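Monidine tabletop push kit - pre-acceptance safety check
Loan unit, under review against the Petersen bench cell
Site: Skulanham, bay 4
Date: March 7, 2018
Supplier: Jusano
Unit ref: 2141
Result: PASS WITH ACTIONS (see end)

Key: OK / ACT = action needed / N/A / NC = not checked today

Read with the January sheet for the Petersen. Same headings so the two can be laid side by side. Where the Petersen is better or worse I've said so.

1. PAPERWORK

1.1 Manual supplied, in English - OK
Printed and on a stick. Printed one is an older issue than the stick one, page numbers don't match. Used the stick one throughout.

1.2 Risk assessment from supplier - ACT
It's a template. Our bay isn't in it, neither is the walkway. Jusano to redo or we write our own and bill the time.

1.3 Declaration and test sheet - OK
Both in the lid pocket of the crate.

1.4 Training record for anyone using the kit - ACT
Two people trained so far. Need at least one more before it runs on lates.

2. FLOOR AND ACCESS

2.1 Hazard tape down - OK
Yellow and black. Stuck well, no lifting corners that I could get a nail under. Check again after the floor has been machine cleaned, the Petersen tape went in a fortnight.

2.2 Walkway clear - OK
Was clear when I came in and when I left. Trolley route still runs too near for my liking, will raise separately.

2.3 Cables off floor - ACT
Mains lead to the controller crosses the back of the bay. Cable cover wanted. Quick fix.

2.4 Emergency stop reachable from both working positions - ACT
Reachable from the front. From the side you have to lean over the table to get to it, no good. Supplier offers a second button on a longer lead as an extra. Would want it included in the price, the Petersen came with both.

2.5 Signage - OK
Put up our own. The supplied sticker is tiny.

3. TABLE AND BOARD

3.1 Table level and not rocking - OK
Feet wound down and locked. One foot had worked loose in transit, nipped up.

3.2 Perforated panels flat, no lip at seams - OK
Ran a hand along. Slight step at one join towards the side, wouldn't catch a sleeve. Leave.

3.3 Board fixings tight - OK
Bolts checked with the key, none moved. Heads sit proud of the panel so wipe round them, crumbs and dust collect.

3.4 Board surface free of splinters - OK
Edges have been eased. Nice bit of timber to be fair, much better than the coated one on the Petersen which chipped. Knots are sound, no raised grain. Do not let anyone put hot drinks on it.

3.5 Marker card flat and clean - OK, comment
Lies flat. It's only card. If it gets splashed or curled the camera setup will need doing again. Ask Jusano for a rigid one, or a spare at least.

3.6 Spare holes free of swarf, dropped screws etc - OK
Found a washer, binned.

4. ARM AND PUSHING ROD

4.1 Arm base bolts to torque - OK
All 8 done and paint marked.

4.2 Rod end rounded, no burrs - OK
Smooth all round. No edges to worry about. Petersen one had a square end and took a chunk out of its board, so a plus here.

4.3 Rod held firmly, no play - ACT
Bit of play when waggled by hand. Clamp screw had a half turn left in it. Better after. Recheck weekly untill we trust it.

4.4 Rod clearance above board - OK
Set with the feeler supplied. Does not touch wood at any of the corner positions or the middle. Redo this if the board is ever unbolted, the manual buries that on a back page.

4.5 Speed limit set in software - OK
Set to the slow profile, password changed from the one on the label. Label removed.

4.6 Arm stops on contact - OK
Tested with the foam block, not with a hand, please nobody test with a hand. Stopped every time. Needs a reset at the controller afterwards, a bit slow.

4.7 Pinch points guarded or marked - ACT
Wrist joint not marked. Yellow sticker to go on. Gap between arm and post is tight at full reach, wants a guard or a software limit. Jusano to say which.

5. BLOCKS (LOOSE PARTS)

5.1 Set complete against packing list - OK
Ticked off on the list itself, copy stapled to this.

5.2 No sharp corners or loose print strands - OK
Ridges on the tops are just the finish. Scraped one with a nail, nothing came away.

5.3 Blocks slide, do not tip - OK, comment
Ran the standard layout in slow. Watched the back edge in particular, blocks end up very near it and there's no lip on the board. One pushed over would land on the blue panels and not the floor, so low risk, but somebody will reach in for it. Rule: stop the arm first, every time, then reach. 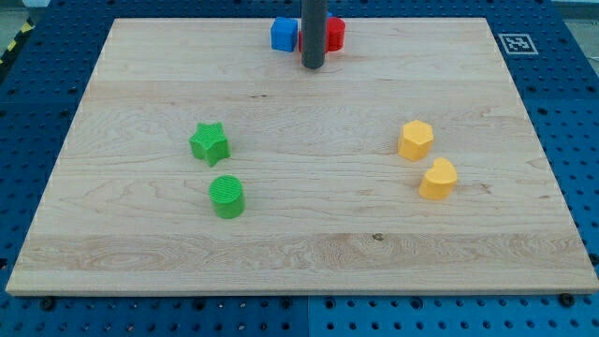
Item 5.3. Rod at the back edge between the blue cube and the red cylinder. Green and yellow pairs either side.

5.4 Edge lip or fence available - ACT
Supplier says there is a clip-on rail. Not in our crate. Ask for it on loan before we decide.

5.5 Storage for blocks when not in use - ACT
None supplied. Tub with a lid will do. Not to be left on the board overnight.

6. ELECTRICAL

6.1 Plug and lead sound - OK

6.2 Test label in date - OK

6.3 Controller vents clear - OK
Fan noisy. More than the Petersen. Not a safety point but people sitting next to it will moan.

6.4 Isolator marked and lockable - NC
Ran out of time. Must be done before sign off.

7. ACTIONS

Jusano: proper risk assessment (1.2), second stop button (2.4), guard or limit at full reach (4.7), clip-on rail (5.4), rigid marker or a spare card (3.5).

Us: training (1.4), cable cover (2.3), weekly rod check sheet (4.3), wrist sticker (4.7), tub (5.5), isolator (6.4).

OVERALL
Ok to use for the trial, slow profile only, trained people only, front position only until the second stop is fitted. Better built than the Petersen, worse documented. Wouldnt buy on the present paperwork. Recheck when Jusano come back on the above.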